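**Kevard plans a smaller van for January**

Kevard will show the new Oton in January. It is a small electric van with two seats, and it takes the place of the old diesel model. The battery is from Noguchi, and the load limit is 500 kg.
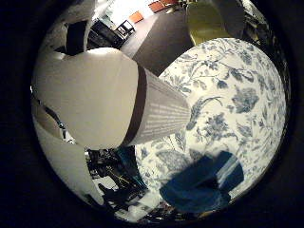
*Blue-and-white vase and pleated lampshade*

The first 2,000 vans go to fleet customers - private buyers must wait until summer. Yara Khasawneh of the dealer group Grerker told us that 70 orders are already signed. The price is not yet announced.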